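Skunular Community Help > Calendar & Reminders > Open tickets

Reminders arriving four hours late after moving our book club calendar

Status: Waiting on customer
Product: Skunular Shared Calendar
Plan: Neighborhood (free)
Opened: 2023-05-01

Hello there, and thank you in advance to whoever picks this one up. I've been a happy Skunular user for a good long while and I've never had to open a ticket before, so please forgive me if I put too much in. I would sooner tell you everything and let you skip the parts you don't need!

I run the calendar for a reading group in our town. We used to keep our dates on Tunar, which did the job, but it was getting slow and the phone app kept signing people out. So over the weekend I exported everything from Tunar and brought it into Skunular with the import tool. I have to say the import itself was lovely. It took no time at all, and all the meeting notes came across, even the old ones with the recipes in them.

The trouble is with the reminders. I have every meeting set to send an email one day ahead, at the same hour the meeting begins. Our meetings start at 7 in the evening, so the email ought to land at 7 the evening before. Since the move it has been coming at 11 at night. A few of our members are early to bed and they don't see it until breakfast, and one of them has a phone that chimes very loudly, so you can imagine I have heard all about it.

What I've tried so far:

I checked the time zone in my own profile. It says Eastern, which is right. I changed it to Central, saved, changed it back, and saved again. No difference.

I opened one of the imported meetings and looked at the start time. It shows 7:00 PM, just as it should. This is what puzzles me most, because if the meeting is at the right hour I can't see why the reminder would have a different idea.

I signed out on the computer and the phone and signed back in on both. I also cleared the browser's saved files, which signed me out of everything else I own, including the library, and I spent the better part of an evening finding passwords. Still 11 at night.

I made a brand new test meeting from scratch, called it "Test please ignore," and gave it the same kind of reminder. That one came exactly on time! (Two members replied to ask what they should bring to it.) So it does look as though only the imported ones are affected, and the new ones are fine.

I turned off the reminder on one imported meeting, saved, and turned it back on. The email was late again.

The help page mentions that the import tool has trouble with files over 1,000 entries. Ours has 100, so I don't believe we're anywhere near that, but I thought I should mention it.

A couple of other small things that may or may not matter. The old Tunar calendar was first set up by a member who has since moved away, and I never did look at what time zone she had picked for it. The export file has a line near the top that mentions UTC, and I don't know enough to say if that's ordinary. I haven't touched it - I was afraid of making things worse. I do still have the file and can send it along if that would help.

I also read an older thread on here where somebody bringing a calendar over from MacPherson had reminders that were off by a few hours, and they were told to delete everything and import again. I would really rather not do that if there's another way. People have already answered yes or no to the next 3 meetings, and if I delete those I expect I'll lose the replies and have to go around asking everyone again. If it must be done, then it must, but I'd be grateful to know beforehand whether the replies can be saved somewhere first.

Our next meeting is the middle of May, so there's no terrible rush. I'd just like it settled before then. I check my email mornings and again after supper, and I'm glad to try anything you suggest as long as you give me the steps one at a time.

Thank you again for your patience with all this, and for a calendar that I otherwise like very much.

1 attachment 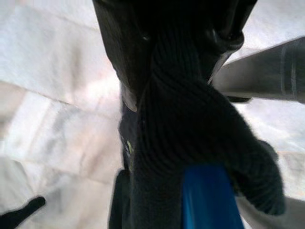 Calus: Thanks for laying all of this out, the test meeting was a really useful thing to try. The UTC line is my best guess too. An imported meeting can display in your profile's zone while its reminder still follows the zone from the file, and four hours is the gap between UTC and Eastern in May. Please don't delete anything yet. Open one imported meeting, choose Edit, then More options, and tell me what it says next to "Reminder time zone." If it says UTC, switch it to Eastern on that one meeting only, save, and let me know when the next email comes in. Your members' replies stay put when you change that setting.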